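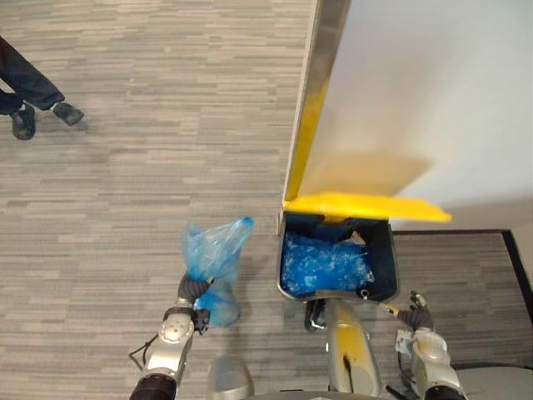 Where the Yellow Lids Go: Waste Sorting on Two Floors of the Hebden Building

Introduction

Our group wanted a project we could do without leaving campus, and the bins won. The Hebden building has gray carpet, white walls and a trash bin near almost every door, and we all walked past them for a year before we wondered what goes into them. Once we started looking, we couldn't stop!

Our question was simple: do people put the right things in the bins with yellow lids? On our two floors, yellow means light packaging (bottles, film, plastic bags). Paper and food waste have their own bins at the end of the hall.

How we did it

We weighed and sorted the contents of the yellow-lid bins over 2 weeks, always in the late afternoon before pickup. We used a Hikham kitchen scale, rubber gloves and a big tarp on the floor of the workshop. Every item got a line on the tally sheet. Clean packaging counted as correct, and anything else went into one of four groups: paper, food, cups with liquid, other.

Plastic bags gave us the most trouble. A bag stuffed into another bag stuffed into a third looks like one item until you pull it apart, and crumpled bags fill a bin long before they weigh anything. We decided to count each bag separately and redid our first Wednesday to match.

Results

We sorted 2,292 items. Of these, almost 500 did not belong under a yellow lid. Paper was the biggest group, and we found 189 cups that still had something in them (bring spare gloves). The bins beside the elevators did worse than the ones in the study area, which surprised us, as we had expected snack wrappers and leftovers to ruin the study area numbers.

The bags were great to work with as data. By weight they hardly show up in our table, but by volume they were the reason most bins looked full. We would love to see this measured properly with a Garach volume gauge, which our lab does not own.

What we would change

Two weeks in October is short, and the Havside career fair fell in the middle of it. We would also photograph every bin from above before emptying it, with the lid open, so the fill level could be checked later. The tally sheet needs a separate column for bags.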